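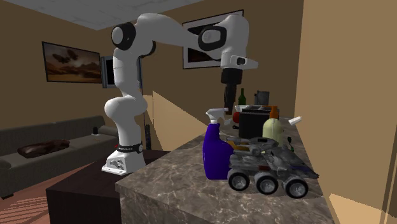
Section 4. Setting up a classroom in Plalten

Before you start, please have your class list beside you, along with the enrollment code the school office gave you. If you teach both a morning group and an afternoon group, set up the morning one first and come back to this page for the other. It goes much faster the second time!

1. Sign in and choose My Rooms, then New Room.

2. Type a name that families will recognize. "Morning Kindergarten, Ms. Witkowska" is much kinder to a grandparent than "KG-A2."

3. Enter the enrollment code and press Check. The code has four digits, like 2423, and the school's name should appear underneath. If you see another school's name, stop there and call your office before going any further.

4. Add the children. You can type them in one by one, or press Paste List and drop in the whole column from your own spreadsheet — first name, last name, birthday, in that order.

5. Look down the list slowly, spelling especially. Names go straight onto the cubby labels and progress reports, and a child who has just learned to write her name will certainly spot a mistake.

Note: A room holds up to 100 children, so most teachers will never come near the limit. If you run a combined after-school program, ask for a second room.

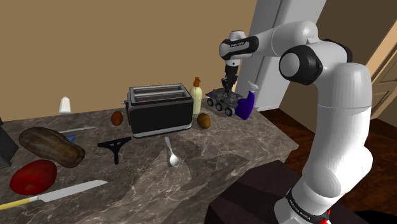 6. Open the Family tab and add at least one contact for each child. Two is better. Tick Pickup only beside the people who are allowed to collect the child.

7. Press Send Invitations. Families get a short welcome letter with a link, and the link stays good until the end of September.

Caution: Removing a child from a room also removes the daily notes you have written for that child. If a family is only away for a while, choose Pause instead, and everything will be waiting when they come back.

8. Last of all, choose who may step in when you are out. Under Helpers, add your assistant or your regular substitute, and decide whether they can write notes or only read them. You can change your mind about this any time you like.

If an invitation doesn't arrive, ask the family to peek in their junk mail folder first, then press Resend next to their name. Attendance is covered in Section 5.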